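How to Remove White Heat Marks from a Wood Table

A cloudy white ring usually means moisture is trapped in the finish, and in most cases it can be drawn out at home. Dark marks have gone into the wood itself and need sanding, so this method won't help with those.

You will need:
A clothes iron with the water emptied out
A clean cotton cloth, no prints or buttons
Paste wax

1. Wipe the table and let it dry for 30 minutes.
2. Fold the cloth once and lay it flat over the mark.
3. Set the iron to low, steam off. Press for five seconds, then lift and look.
4. Repeat until the mark fades. Move the cloth to a dry spot each time. Stop if the finish feels soft or sticky.
5. Leave the table alone for 40 minutes, then rub on a thin coat of wax and buff.

Old shellac softens quickly under heat — test underneath the table first. Remo Zaugg wrote in to say his Hakala table took two rounds, a day apart. 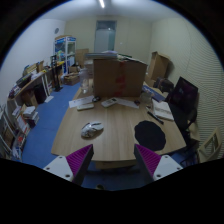
White cloth and a round black mat on a wooden table.

Use mats under hot dishes from now on, and re-wax every August.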